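A morning at the Prollness refill works, Fircombe

July 24, 2021

I have been buying Prollness laundry liquid for years, so when they opened the doors of the Fircombe works to visitors I had my name down the same evening. What a morning it was!

We began in the mixing hall, where each batch is 1000 litres and the smell of orange peel gets you before the door is fully open. Beverley Lockyer took us round. She told us the washing-up liquid went through 257 trial recipes before they settled on one that cut grease and still rinsed off in cold water – and she let us sniff a few of the failures (number 40-something was pure wet dog).

Next came the filling line, which is smaller than I expected and much louder. Bottles that come back from the refill shops are washed, checked against a lamp and sent round again. The one in my hand had a faded Costa sticker on its base, and I was told that labels like that are the worst part of the job.

My favourite stop was the test kitchen. They bake gravy on to white plates, leave them overnight and try the liquid against them next day. Their new limescale spray, Didska, gets the same treatment on old taps. It goes on sale in August at 497p for the big bottle, and I came home with a sample that I've already used on the shower door. Lovely result, though it needed ten minutes to work.

Tours are free, parking is tight, and the shop takes cards only.

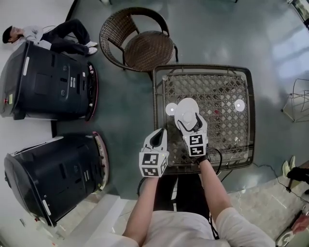 Beverley Lockyer: So glad you enjoyed it! One small thing on Didska – please keep it off marble and other natural stone, as the citric acid will dull the surface. Taps, glass and glazed tiles are all fine.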